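Category: Bedroom > Sofa beds > Set-up and care

4. Fitting the sheet and positioning the Fondau against a wall

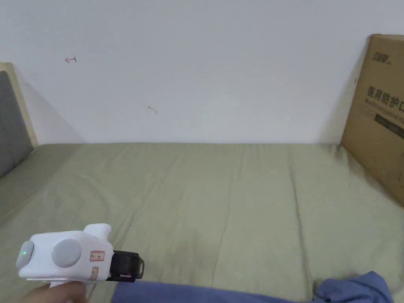 Carry out this section once the end panels are bolted on and the mattress has been laid flat (see section 3). Keep the carton until you have checked the parts list. You will need it if anything has to go back to Gruteswood.

1. Slide the bed towards the wall, lifting at both ends. Do not drag it by the upholstered panel.

2. Leave a gap of 2 cm between the wall and the mattress edge if your skirting board is deeper than the rear rail.

3. Fit the sheet at the two wall-side corners first, then pull it towards you. The Olenard sheet takes a mattress up to 32 cm deep.

4. Tuck the fabric down between the mattress and the grey end panel with a flat hand.

5. Smooth out from the centre. Long creases from folding are normal in a new sheet – they ease after the first wash at 38 degrees.

Note: marks on painted walls should be cleaned off before the bed goes back, as the wall side is hard to reach afterwards.

Caution: do not stand cartons or other heavy items on the mattress for long periods. Corrugated edges can leave dents in the foam.

Caution: do not use knives or scissors to open packaging on top of the bed.

To fold the bed away, remove the sheet first and go to section 5.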